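Projects > Tulinance > Progress reports > Simulation fault
2 min read

Tulinance: progress report to Zandisia, March

We found the fault! The drift that cost us most of last month was in our own safety limits file, and the fix is three lines long.

As you know, the arm kept overshooting on the way down to the mat in simulation. In a batch of 1000 runs, 100 ended with the gripper pushing into the tabletop. We stopped all hardware work the same afternoon, and we still think that was the right call. The elbow limit had been entered in degrees where the Trurnness controller expects radians, so the soft stop never kicked in.
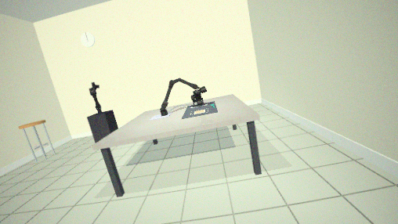 With the limit corrected, we reran the full batch and had two contacts, both at very low speed. We are keen to track those down too – the team at Krūmiņa has already sent over a better contact model, and it's a joy to work with.

Next month we will add a unit check at load time and repeat the batch with the new model. Hardware stays off until it comes back clean. We have no change to the budget to report.

Contact the Tulinance project office | © Tulinance | Back to top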